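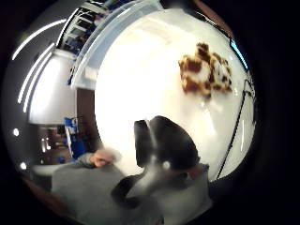

7 min read

The Rendmont Improver had been running a short story contest for as long as anyone could remember, and Séverine Royer had lost it every year she had lived in town. She had lost with a sea story and with a divorce story. She had lost with a story told by a grandfather clock, which the judge called "punctual."

This year the judge was Abdel Rahman, who ran the stationery shop on Hekwood Lane and had once published a novel. He had 209 copies of it left, and he kept them by the register where other shops keep gum.

Séverine bought one. She considered this research.

It was called The Salt Inspector and it was very long. Its hero walked up a hill in chapter one and was still thinking about the hill in chapter 34. She read it in the bath, on the bus, and at her desk at Wumby, where she wrote the instructions that came with garden sheds. By the end she knew what Abdel Rahman liked. He liked weather, and men who did not answer when spoken to.

So she wrote him a story about a silent man in the rain.

It went badly. Her silent man kept wanting to talk. She would put him at a window with his jaw set, and half a page later he'd be telling the mailman about his knees. She cut the mailman. He started in on the dog.

"You've given him a dog?" said her sister, on the phone.

"He was lonely."

"I thought that was the point of him."

Séverine took out the dog and felt terrible about it all evening.

The deadline was the last day of May, at noon, by hand. She finished with two hours to spare and walked down to the shop with the pages inside her coat. The rain had started, real rain, the kind Abdel Rahman would have given a chapter. He was behind the counter pricing envelopes.

"Is it any good?" he asked.

She looked out at Hekwood Lane and set her jaw. She said nothing. She felt this was going well.

"Only I've had seven so far," he said, "and every one of them is about some fellow who won't speak. In the rain, usually. One of them's on a hill."

A bus went by. Séverine looked at the stack of novels by the register. It did seem lower than she remembered.

"I don't know what's got into people," he said. "I was hoping for something with a dog."

She asked if she could borrow a pen. He sold her one. She sat down on the stepladder beside the greeting cards and turned her last page over, and the dog came back in through the kitchen door, soaked and filthy and very pleased with himself, followed a paragraph later by the mailman, who wanted to know about the knees.

She handed it in at four minutes to twelve. Abdel Rahman wrote the time on the top and put it with the others.

She came second. The winner was a boy of eleven, with a story about two dogs.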